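Ullilstead Study Centre
Shared Tables: a thread on care and clearing. Posted May 5, 2018.

1/ The Centre has received a number of enquiries concerning the long white tables on the first floor, where members are permitted both to work and to eat. The following posts set out the arrangements in force.

2/ Members may take a meal at any of the shared tables. Hot food with a strong smell should be kept to the kitchen on the ground floor. Fruit, sandwiches and cold dishes are welcome upstairs at all hours.

3/ Plates, bowls and cups are provided by the Centre and are kept on the open shelf beside the sink. They should be returned to the sink after use and may not be taken home. We lost 50 bowls in the course of last year and do not wish to raise the membership fee in order to replace them.

4/ Sauce bottles are shared property. Kindly wipe the cap, close it and put the bottle back in the cupboard. A bottle left on its side with the cap loose will leak, and dried ketchup is difficult to remove from a pale surface.

5/ Fruit peel is to be placed in the food waste bin and nowhere else. The paper bin is emptied less often. Banana peel in the paper bin was the subject of most of the complaints received by Ms Els Van der Linden at the front desk in July.

6/ Laptops. Members who eat beside a laptop do so at their own risk. We ask that the lid be closed before food is served and that drinks be kept at arm's length. The Centre's insurance does not extend to members' own equipment.

7/ Cloths. Blue cloths are for tables. Yellow cloths are for the sink and draining board. The two should not be exchanged. Used cloths go into the bag on the back of the kitchen door and are washed overnight.

8/ The correct method of clearing a table is as follows. Remove food first, then crockery. Lift the laptop and wipe the place where it stood. Wipe towards the nearer edge with a damp cloth, and catch the crumbs in the hand or in a second cloth. Finish with a dry one.

9/ Please do not use spray cleaner near a keyboard. The cleaner supplied by Horedance is suitable for the table surface only, and should be sprayed on to the cloth.

10/ Mr Povilas Navickas has asked us to add that small spots of juice, from berries and oranges in particular, are easily missed on white. A mark wiped at once will lift with water. A mark left until the following morning generally requires soap and some patience.

11/ A member has asked whether the light plastic tableware may be used in the microwave oven. It may not. The heavier white dishes on the lower shelf are intended for that purpose.

12/ Things that are often forgotten at the end of a meal include the second cup, the peel and the cloth itself. We would be grateful if members would look over the whole table before they leave it, including the far side. 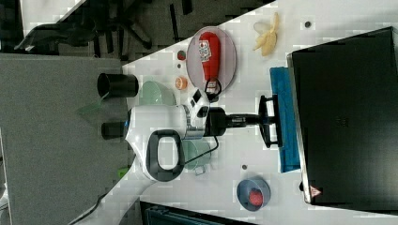 13/ Property left behind is kept at the front desk for one month. Chargers and cables should be labelled with the owner's name. Mr Tymofii Hutsuliak holds the key to the cupboard and can be found in the office until five o'clock.

14/ Members who wish to reserve a table for a group should write to Ms Chrysoula Karagiannis. Groups are responsible for clearing every place at the table, including those of guests who have gone home early.

15/ On the matter of replacing the tables with darker ones, which has been raised more than once: the Centre obtained a price of 3,000 from Mujić for the full set and has decided against it for the present. The existing tables are sound and will be kept.

16/ New hooks for the cloths have been ordered and will be fitted beside the sink. Until then, damp cloths should not be left over the backs of chairs.

17/ Comments on these arrangements may be left in reply to this thread or handed in at the front desk. Replies are read by Mr Karim Salameh, who will answer each in turn.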